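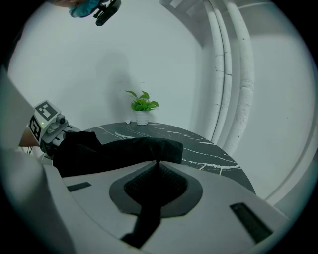

Black fabric, held at one side and bunched up at the other.

Drirkard Youth Soccer: spring progress report to the Vendton Fund
Jun 7, 2026

Hi Florence (and everybody else at Vendton who ends up reading these),

Spring season is done, the nets are down, and I finally have a kitchen table to myself to write this. I'll go in the order of the headings on your form, more or less, though I've run a couple of them together.

Where we are with sign-ups

We finished with 347 kids on the books, from the little ones up through the under-14s. The under-8s were the big surprise. I had them down for two teams and we ended up needing three, which meant a scramble for pinnies and a very patient parent taking on a team with four days' notice. The under-14 girls were thin again. We had enough for a full side most Saturdays but not much of a bench, and on the hot weekend in May they played the whole second half with no subs and still got a tie out of it. I was so proud of them I forgot to write down the score sheet (sorry, it's in the packet now, filled in from memory and the referee's copy).

The field

McIntyre Field got the new topsoil and seed in the near goal mouth, as planned. The far one we left alone, partly money and partly that the drain behind it still backs up. Two games in May got moved over to the middle school on account of standing water. Ghislain Li walked the drain line with the parks crew and they think the pipe is crushed close to the parking lot. They'd dig it up themselves this summer if we pay for the pipe, and the quote is $200. I'd like to take that out of the equipment line if it's okay with you. Could you let me know by email so I have it in writing?

Referees

Probably my favorite part of the whole grant! Five of our older kids took the entry-level referee course and all of them have worked games since. The first couple of weekends were rough, mainly on the sidelines. We had one dad who needed a quiet word and then a less quiet one. After that we started putting an adult in a bright vest next to every teenage ref, and the yelling dropped off so fast I wish we'd done it years ago. They get paid the same as anyone else who works an under-8 game. One of them is saving for a car and has told me so every single week. 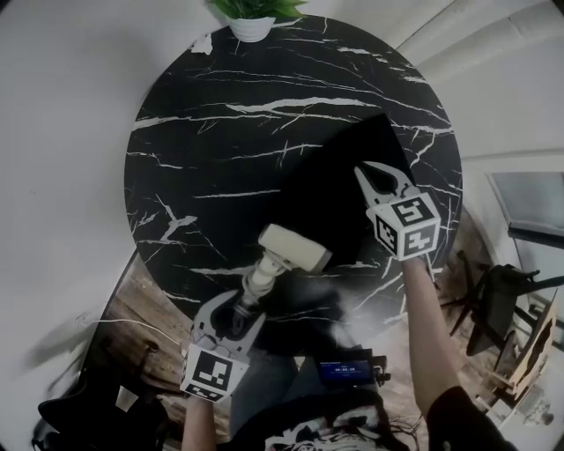 Awards night is the piece still to come. We've got the back half of Foranetti's booked for it, pizza included, and every player gets called up by name, which takes forever and is the whole point. The Foranetti Cup itself (our end-of-season tournament, they've sponsored it since the beginning) went to the under-12 blues, who haven't stopped talking about it. The cup needs somewhere decent to stand this time, as last year it sat on a cooler. I'd love a round black marble top with white veins like the one in the photo, but I'll settle for a folding table with a black cloth thrown over it, and hopefully with the corners lying flatter than that one. Engraving is paid for and comes out of our own account, so you won't see it on the budget sheet.

What didn't get done

The goalkeeper clinic. I had a coach lined up and he took a job out of state, and by the time I found another one we were into tournament weekends. I'd like to carry that money to the fall and run it before the first game. The storage shed is also still waiting on a lock that fits. The one we bought is too thick for the hasp and I've lost the receipt.

Money

The sheet is attached. We're under on travel and a little over on field paint, because the line machine clogged and we went through cans instead. Everything else is close to what I told you in the winter.

For the fall I need a yes or no on carrying over the clinic money and on the drain pipe. Fall registration opens as soon as Ghislain gets the form fixed so it stops asking for birthdays twice. If you want to come see a game, the under-8s play first on Saturdays, and there's coffee.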